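Kanside Burlap Storage Bag, Medium

We started making the Kanside because Benedicta Akolgo, who looks after our cutting table, was tired of the bathroom shelf at home. Shampoo, lotion, the spare hand soap, all of it sliding about and leaving rings on the paint. She folded down the top of an old feed sack, stood the lot inside it, and brought it in to show us a week later. The one we sell today is a good deal neater than hers (sorry, Benedicta!), but the idea hasn't changed much.

The body is jute burlap in its natural colour. We don't bleach it and we don't dye it, so one bag may come out a shade more honey and the next a shade more grey, and we think that's rather nice when you line a few of them up together.

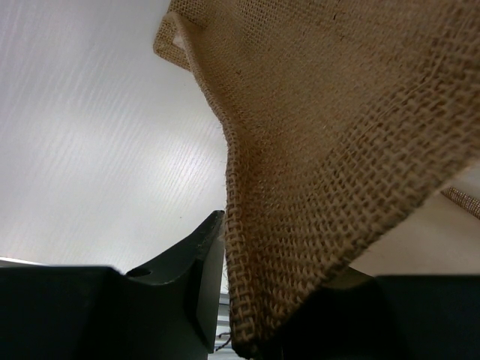 It's a soft bag, which means it will slump a little until you've put something in it. Give it a day or two on the shelf and it learns its shape. If yours arrives with hard creases from the post, hang it in the bathroom while somebody has a shower and then smooth it out with your hands. Please don't iron it on a high heat, as jute scorches quickly and the smell hangs around for ages.

The medium stands 18 cm tall and costs $55. We also make a large at $90, same cloth and same fold-over top, and that's the one people tend to buy for towels or the wool pile that has taken over the good armchair.
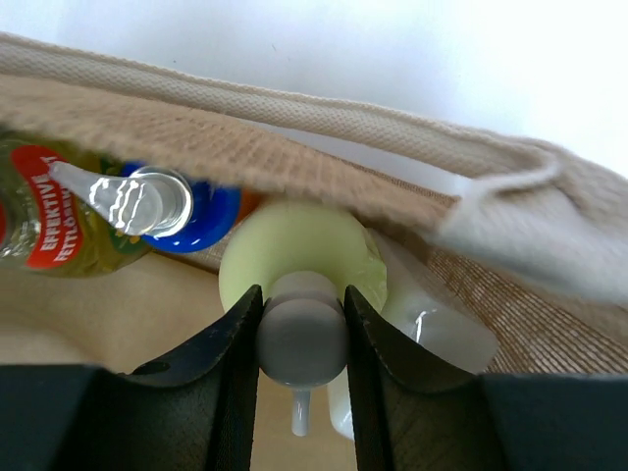
Most of our customers write to tell us where the bag ended up, and we do love those letters. Palesa Gumede keeps hers by the laundry sink with the stain remover and a nail brush in it. Ours at the workshop has turned into the home for bottles, and a rounded one with a grey pump head sits in it very comfortably, with another smooth plastic container leaning alongside. Pump bottles are good company for this bag because you can get at the top without rummaging. Do wipe off any drips before you put them back, though, and if you have a leaky one, stand it on a saucer first.

Care is simple enough. Shake it out over the garden every so often, brush it with a dry brush, and dab any marks with cool water and a bit of mild soap. Dry it flat in the shade. It isn't suited to the washing machine, and Selorm Dankwa in our mending corner has seen what comes out the other end when people try. 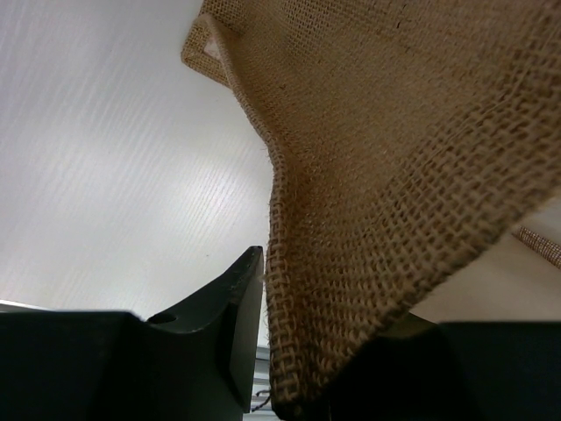

Will the burlap shed?
A little, mostly in the first few weeks. Give it a good shake outdoors before you use it, and snip any loose threads with small scissors instead of pulling them. If a seam ever comes undone, post the bag back and we'll restitch it free of charge.

Orders go out from our Zatow workshop, and postage is free when you buy two or more. For other sizes or a larger order, send a note to Fiifi Korletey through the contact page and he'll write back with a price.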